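Anyone else marking out quilts on the dining table?
Hand Sewing and Patchwork > General chat

tackingthread
Friday, July 3, 2026

Right, I am completely hooked on English paper piecing and I need to talk to people who understand! I started in May with a bag of hexagons from a charity shop and I've now got 684 of them basted. My question is about the next bit. Do you plan the whole layout before you join anything, or do you sew rosettes and see where they take you? I've been sewing as I go and it's been glorious, but I've got a run of mustard ones all huddled in one corner and it's starting to bother me.

pinsandneedles9
Plan it, plan it, plan it. I lost a whole winter to unpicking because I thought I'd "see where it went". Lay it out, leave it overnight, look again with fresh eyes in the morning. You'll spot the mustard clump straight away.

Faizal Oei
Have to disagree with pins here, in a friendly way. The old scrappy quilts I love best have clumps all over them. You run out of one fabric and start another and it shows, and I think that's lovely. My Kavel quilt (the pattern with the long diamonds) has a great lump of brown shirting down one side and it's the bit everybody strokes.

pinsandneedles9
Faizal, yours was a lump of nice brown. Mustard shouts!

Faizal Oei
Mustard is a neutral and I'll not be told otherwise.

hemlock_lane
Somewhere between the two of you — I make rosettes without planning, then lay those out before joining. You get the fun of picking fabrics on the sofa and you still get a say in the end. Also, tackingthread, what thread are you using? I've gone over to Szekeres 60 weight and my stitches have all but vanished. I used Brudik for years and it's good strong stuff, but it's a bit thick for whip stitching and it sat on top of the seam.

tackingthread
Brudik! In cream, on everything, including the navy. Is that awful?

hemlock_lane
Not awful! Try a mid grey though. It sinks into nearly any colour, light or dark.

Botond Illés
Grey thread, yes, agreed. But I want to stick up for Brudik, I've got a bed quilt sewn with it that has been through the wash more times than I'd like to admit and not one seam has gone. Fine thread is all very well on a cushion. With six people and a dog in the house I'll take the visible stitches.

On the layout, I do mine on the table. A squared cloth is a great help for this, as you can run a row of rosettes along a line and see at once if it's creeping uphill. It won't match your hexagon size, so don't try to make it, just use it to keep things straight. Five rows at a time is my limit, then I pin them to an old sheet and roll it up. The Curkix clips are good for holding the roll shut. Cleared the table for the next lot after breakfast: 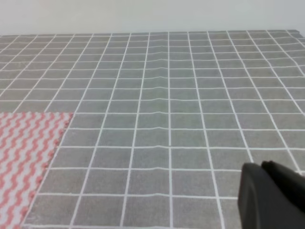
hemlock_lane
Do you pin every rosette to the sheet, Botond, or only the outside ones? I tried rolling mine once and the middle slid into a heap.

Botond Illés
Every one, a single pin through the centre. Tedious, but put the radio on and it's soon done.

tackingthread
I've got an old sheet! Doing this tonight. The mustard is getting spread out, sorry Faizal.

Faizal Oei
Leave two together for me.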